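An afternoon with the robot

2019-01-20

My cousin Vidar Løken works at Todico, and when Todico throws its doors open he has to bring relatives to make up the numbers. Last time it was his mother. This time it was me and a coach party from Berge, who had been promised lunch.

We got a sticker each and a talk from Kerstin Åberg, who runs the robot side and has the calm of a person who has explained the same thing to many investors. The project is called Udari. Its job is to pick things up and put them somewhere else. I have a teenager at home who was sold to me on much the same terms.

There was a slide saying they had done 1,000 practice grasps since November. A man from the coach asked how many had worked. Kerstin said that was a very good question and moved on to the next slide, which was a map.

Then we were let through to see it, two at a time, shoes wiped. I had expected a factory, or at least a yellow line to stand behind. It was an office with a striped carpet and a sofa, and a steel table that looked as if a picnic had been called off halfway through.

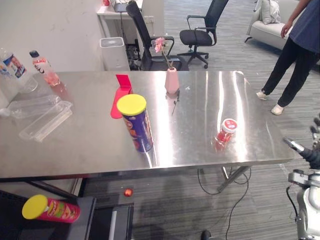
Vidar says the shopping is the hard part. A car door is the same car door all day long, but crisp tubes roll, clear plastic hardly shows up for the cameras, and a jar on its side is a different problem from a jar standing up. He buys most of it himself and claims it back under "research materials". His last receipt came to 63 pounds and was queried.

I asked if it could do my kitchen. He said it would want 49 minutes and better lighting. I said that was quicker than me, and he wrote it down, which worried me a bit.

Lunch was sandwiches. The Berge lot had got to the egg ones first. Vidar has already asked if I'm free for the next open day, and I've said I'll have to look at the calendar.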